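About Skistgate School of Interior Furnishing

Our School
Our Approach
Our Staff
Admissions
Contact

Skistgate School of Interior Furnishing offers instruction in the selection, arrangement and care of household furniture. The School is independent and is governed by a board that meets each term. Its main building is on the north side of Stodalthorpe, a short walk from the station, and a second site in Vollby houses the upholstery workshops and the fabric library.

Our History

The School began as an evening class for shop assistants in the furniture trade, with eight students and one instructor in a rented room above a draper's store. The class was moved twice before the present building was acquired. Daytime courses were added at the request of local employers, and the certificate program followed. Enrollment for the current year stands at 163 students, the majority of whom study part time while working.

Our Approach

Students are taught to begin with the room and the people who will live in it. Measuring, drawing and budgeting are covered in the first term. The second term is given to materials, including timber, stone, metal and cloth, and to the ways in which each of them ages in daily use. In the final term every student prepares a full scheme for one room and presents it to a panel of instructors and visiting members of the trade.

The School does not teach a house style. Assessment is based on the fitness of a scheme for its stated purpose, the accuracy of the drawings and the quality of the written account that goes with them. Students who need more time may carry a project over to the following term at no further charge.

Our Staff

Sanaa El Khatib serves as Principal and teaches the course in color and light. Wai-kit Au is Head of Materials and is responsible for both workshops. Yee-man Chung directs the certificate program, and Lok-yiu Liao oversees the fabric library in Vollby, where 784 samples are held for reference. Chun-hung Sin is Registrar and should be the first point of contact for all applicants.

Small Furniture and Surfaces

A separate short course is devoted to side tables, stools and shelving. It covers proportion, height in relation to seating, and the care of stone and wooden tops. The course is open to members of the public as well as to enrolled students.
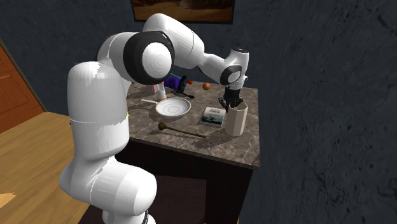 Square side table with marble top and tall beige cup. Computer rendering.

Admissions

Applications are accepted throughout the year for entry in September. No previous training is required, although applicants to the certificate program are asked to attend an interview and to bring a sketchbook or similar work. The Kan Fund provides assistance with fees and has supported 106 students to date. Application forms may be collected from the Registrar's office or requested by mail.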